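Threads, Knots and Edges: What Makes a Row of Stitches Hold?
Student project report
Hekwood College, Cliranbridge
Introduction to Biomedical Materials, final project

Why we picked this topic

Our group started out wanting to do something on bandages. Then we spent one afternoon with a curved needle and a practice pad, and bandages never came up again! Closing a cut with thread looks like sewing until you try it. Cloth has two sides and you can reach both of them. Skin and other soft tissue give you only the top, so the needle has to go in and come back out on the same face, and the whole job is done from above with a needle bent into an arc.

We wanted to know what makes the difference between a stitch that holds the two edges of a cut together and one that comes loose or pulls the edges out of line. We called the project Hallura and kept that name for the notebook, the folder and the poster.

Our questions were:

Does the kind of thread change how well a knot holds?
How far from the cut should the needle go in?
How tight is too tight?

Background

A simple interrupted stitch is a single loop of thread that crosses the cut once and is tied and trimmed before the next one is started. If one fails, its neighbors are still there. A running stitch uses one long piece of thread for the whole cut. It is faster, and the pull is shared along the length, but a break anywhere can loosen everything. We worked only with interrupted stitches because we wanted each knot to be its own test.

Suture thread comes in two broad types. Braided thread is made of many fine strands and feels a bit like waxed string. It bends easily and lies where you put it. Monofilament is a single smooth strand. It slides through tissue with very little drag, but it remembers the shape it had in the packet and springs back toward it. Everything we read told us monofilament needs more throws per knot, and we were curious to see if we could feel that with our own hands. (We could, on the very first day.)

The needle matters as well. Because it is an arc, it wants to travel along that arc. If you push it straight ahead, it drags a slot in the surface. If you roll your wrist and let the curve lead, it leaves a tiny hole and comes up close to where you aimed. This was the single most useful thing we learned, and we wish we had spent more of the first week on it.

Materials

Rewi practice pads, the layered kind with a firm top and a softer base
Curved needles with thread already attached
A dark braided thread
A clear monofilament thread
Needle holder, fine forceps and scissors
A spring scale and a small clamp
A ruler and a fine marker

Method

We made straight cuts of equal length in the pads and marked needle entry points on both sides with the marker. Half of the cuts had their points close to the edge and the other half had them farther back. Every stitch was tied with the same knot: one double throw, then single throws in alternating directions so the knot would sit square.

For each stitch we wrote down the thread, the distance from the edge, whether the edges met evenly and whether the knot moved when we clamped one side of the pad and pulled on the other with the spring scale. We pulled slowly to a fixed mark on the scale and held for a slow count. A stitch was recorded as slipped if the loop got visibly bigger. It was recorded as torn if the thread cut through the pad toward the incision.

We left both ends of the thread long enough to see after trimming. Very short tails look neat, but they can disappear back into the knot and then the knot is gone too.

Results

We tied 71 test stitches. Of these, 19 slipped under the pull, and 16 of those were in the clear monofilament. That is a bigger gap than any of us had guessed. Once we added an extra throw to the clear thread, it behaved much better, although the knots came out bulky and a little ugly.

Torn stitches were rarer and we only got 2 of them. Both had been placed very close to the cut and then pulled down hard. The pad simply did not have enough material between the hole and the edge.

Even edges were harder to get than strong knots. When the needle went in deep on one side and shallow on the other, one edge rode up over its partner and made a step. We could feel the step with a fingertip before we could see it. Going back to the wrist roll fixed most of this.

We also tried tightening on purpose until the surface puckered. Those stitches held perfectly well on the spring scale, so by our own scoring they were good! But the surface bunched up around them, and our reading was clear that in living tissue a strangled edge gets less blood and heals badly. Our test had no way of measuring that, and it changed how we think about the word "strong."

Notes on handling the thread

Some of this never made it into the data table but took up a large part of the notebook.

Loose thread goes everywhere. After the needle has passed through, there is a long strand with nothing holding it down, and it will loop back over the spot where you want to work. The dark braid falls into soft curves and is easy to find again. The clear thread is much harder to keep track of, particularly on a shiny surface, where you mostly spot it by the highlights on it. We had more than one moment of snipping the wrong strand.

Grip the needle in the jaws away from the very tip and also away from the end where the thread is attached. Too near the tip and there is nothing left to drive through. Too near the thread and the needle bends or twists in the holder.

Starting at one end and working along felt natural, and it was how we did most of our cuts. One book suggested placing the first stitch in the middle and then halving the gaps, so that any mismatch in length is shared out instead of piling up at the far end. We tried it on a few cuts late in the project and really liked it. With another month we would have tested it properly.

From pads to tissue

The pads are wonderful for learning because they are all the same. Tissue is glossy and soft, and its edges do not stand up politely and wait for you. A cut may gape in one stretch and lie nearly shut in another, so equal spacing measured with a ruler stops being so useful, and you have to look at where the gap is.

A puncture in tissue can also leave a small spot of blood where the thread passes through. Nothing on a pad prepares you for that. It makes the entry point easy to find, but a dark thread against deep red is less obvious than the same thread on a pale pad.

Trimmed tails turn out to be handy for reading a stitch from a distance. When the two ends point away from each other across the knot, you can see at a glance which stitch is finished and which strand is still waiting to be used.
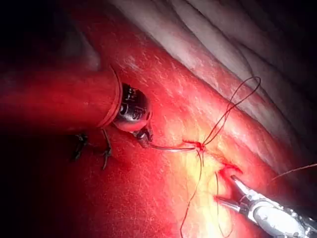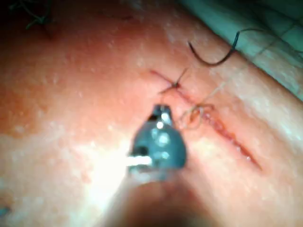 Figures 1 and 2. Suturing in tissue. Figure 1: curved needle and dark thread at a small puncture site. Figure 2: one tied stitch near the upper end of a straight incision, with the rest of the cut still unclosed; a pale thread lies beside it.

What we would change

Our pull test only went in one direction, straight across the cut. Real edges get twisted and stretched lengthwise too, and we would love to build a small frame that can do both. We would also give each person the same number of stitches in each thread. By the end, those of us who liked the braid had tied far more of it, and some of the difference in slipping could come from plain practice.

We would photograph every knot right after trimming, at the same distance and with a ruler next to it. Our written notes say things like "knot a bit left" and "better than the last one" - not much help a few weeks later.

Further reading used

Course handout on wound closure, Hekwood College
Instruction booklet supplied with the Rewi pads
Library chapters on knot security and suture materials, listed in the project folder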